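Bench and table inspection – Bosham workshop, Room 4
Checked by: Evie Entwistle
Date: July 24, 2024
Sheet no. 758

1. Table covering
Brown paper to be flat and fixed at all edges, no tears.
Comment: Crease or small tear near the middle of the grid, running across one square. One dark mark further up by a tape line. Neither is a trip or snag risk. Replace paper at next change.

2. Tape grid
Lines to be stuck down and readable from both sides.
Comment: Blue masking tape wobbles in several places. Acceptable for placing items, but please use the long rule next time.
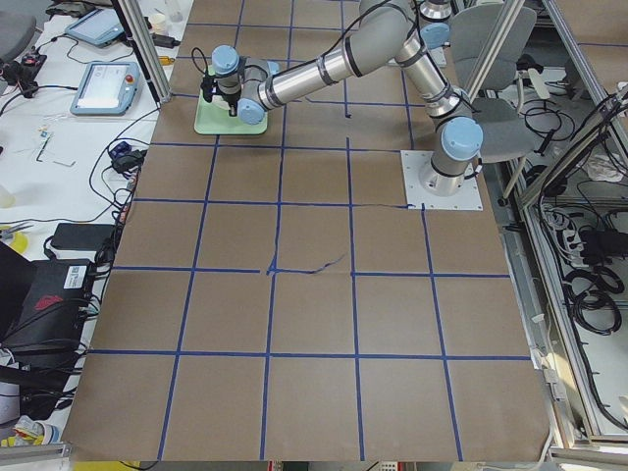 Item 2, grid with green tray in place.

3. Side bench
Walkway side to be clear, stop button within reach.
Comment: Pass for the stop button. The bench itself is too crowded – raised in May and still open. Anything not needed that day goes back to the Trummer cabinet.

4. Tableware
Tray, plate and cutlery to be free of chips and sharp edges. Only the items on the day's list to be out.
Comment: Green tray and off-white plate checked by hand, no chips. The spoon and fork were on the plate as listed.

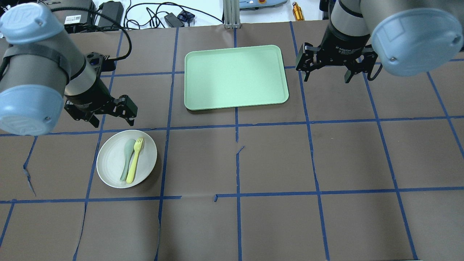

Fork tines run over with a cloth and nothing caught. The spare set in the Zosteton box is one spoon short, order a replacement.

5. Cables
No cable to lie across the floor between table and door.
Comment: Pass. Floor cover is nearly 40 cm short of the skirting, no action.

6. Fire extinguisher and exit
Comment: Pass. Tag in date. Mirkasura to confirm the next service visit.

Result: pass with comments. Items 1 and 3 to be looked at again within 13 days. – E.E.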